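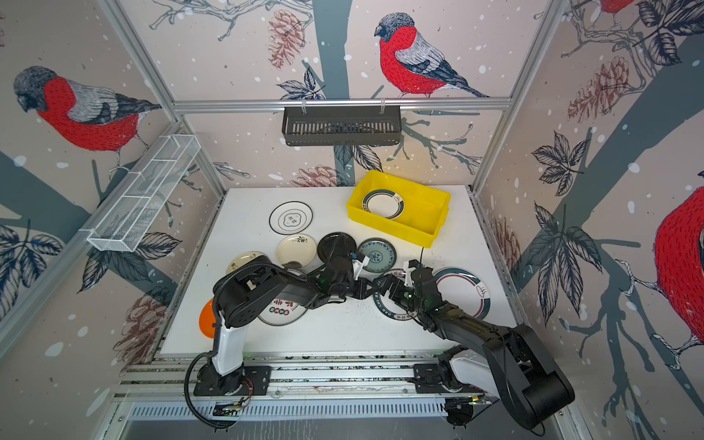

494 words

Questions about our accident and emergency reports

Vakell is a small news service. We send short reports to local papers and radio stations, and many readers see them there first. These are the questions which come most often to our desk. The page was last checked on 25 Apr 2014 by Catrin Pugh and Joni Nieminen.

Why does the number of injured people change during the day?
The first number usually comes from the police or from the fire service, and the second from the hospital. They do not count in the same way. The hospital also counts people who came later by their own car. When we get a new number we send a new report and write "updated" at the top.

Which number should I believe if two of your reports say different things?
Please take the later one. Each report has the time of sending in the last line.

Why do you write "police said" so many times?
We want the reader to know from where each fact comes. If our own reporter was at the place and saw it, we write this too. In the ferry terminal fire in Ojeda last July we had 32 injured from the police and no other source until the evening, so every line with this number had to say it.

Do you publish names of people who died?
Only after the family was told and an official has confirmed the name. For children we do not give the name at all, also when other media have done it.

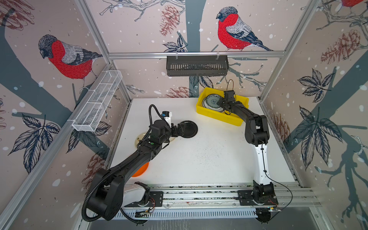
Black plate, with the yellow bin behind.

A relative of mine is in your report. Can you remove it?
Write to Aldana Painemal at the reader desk. We can take away an address, a workplace or a photograph quite quickly. A full report is removed only in rare cases, and two editors must agree. Papers which already printed it must be asked separately - we cannot do this for you, but we will send you the list.

I was a witness. How can I send you what I saw?
Call the desk or use the form. Tell us where you were standing and at what time. Please do not go nearer to the place to get a better photo, and do not touch anything you find there. If there is still danger, call the emergency number before you call us.

Do you pay for photos and videos?
No. We give your name with the photo if you wish so.

What is the difference between a flash, a brief and a full report?
A flash is one sentence. A brief has up to 101 words and must have a source. A full report has up to 1,000 words and is read by a second editor before sending. 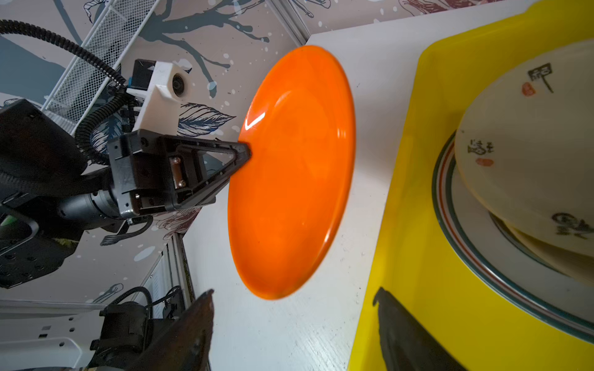 Orange plate, close view.

Why was your report about the Teketti warehouse corrected?
We wrote that the explosion was in the main hall. It was in the boiler house next to it. The mistake was in our translation and not in the statement of the fire service. Valentin Brunner corrected it the same evening.

Can my station use the reports for free?
School and community stations can, if they keep the name Vakell and do not change the text. Shortening from the end is allowed. For all others there is a yearly contract, ask Nicanor Salinas.

In which languages do you publish?
English and Spanish. The English version can be up to one hour later.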